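Dorora cell, fault log in pictures

Posted 2022-05-31 by Efe Obi

Quick page, sorry for the state of it. Pushing run in March, target 1000 pushes, arm quit at 298. Protective stop, then the wrist wouldn't home. Nkechi and Musa did most of the digging, I just typed it up. More when Isska send the report back.

What we know so far

Force reading on the wrist drifted up all morning. Slow, easy to miss. By push 298 it was over the limit with the tool in free air, so the controller did the right thing and stopped. Recovery was the bad part. Operator cleared the fault, hit home, arm went down in stead of up. Low speed, no one inside the tape. Still counts as a safety report, Ifeoma filed it.

Cause (probably): zero offset saved with the old tool weight. Four people had looked at that file, me included.

Pictures

1. Tool down at the board 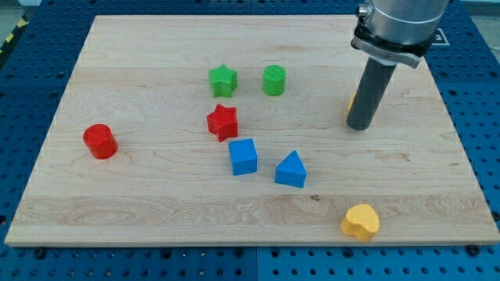 2. Wrist connector, Magaña bench
Picture to come, Amarachi has it. One pin pushed back. Might be nothing.

3. Force plot, last 16 pushes
Also to come. Scale is wrong on the first version so redoing it.

Until further notice: no homing from below safe hight, jog up by hand first. Re-zero after every tool change. Questions to Nkechi Ojo.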